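Section 8: Packing the overnight bag

I wrote this part of the Wornemby travel guide after one too many mornings digging for a comb at the bottom of a sack. Clear a table first and lay everything out where you can reach it.

1. Start with the hand mirror. Wipe it and check the rim for cracks before it goes anywhere near a zipper.

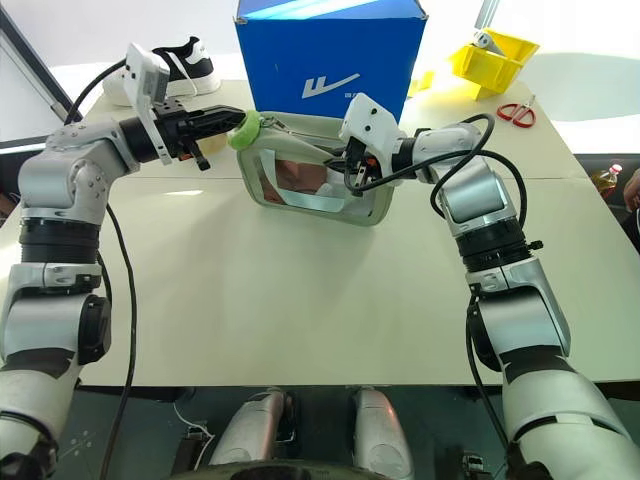 Hand mirror with the bright green ring at its rim.

2. Pick your bag. I love one with a see-through window – you can find your stuff without unpacking the lot!

Note: keep the strap out of the zipper's way.

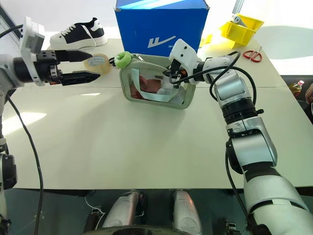
Soft bag with a clear window, box behind it.

3. Now bottles. Screw the cap down hard, then lay the bottle on its side on a paper towel for 2 minutes (yes, even an empty one, they dribble).

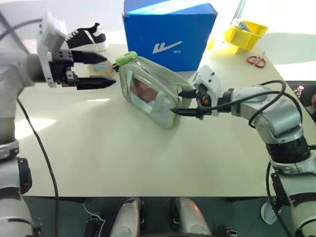 If the towel has a damp spot, tighten the cap again and repeat. I keep packing tape within reach for boxes, but I wouldn't trust it to stop a leak.

4. Close the bag slowly, one hand holding the top edge.

Caution: never yank a zipper that's caught a fold. Back it up and smooth the material flat.

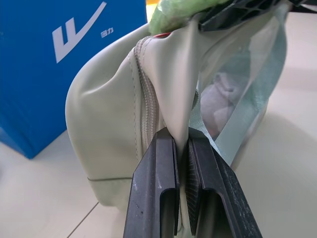 Lesego Joubert: I back mine up too, and a little candle wax on the teeth helps a lot. Do shoes go in the same bag?

Reply: Not in mine – they get their own box!

Comment: Step 3 saved my sweaters on the Skiretcombe trip, thanks.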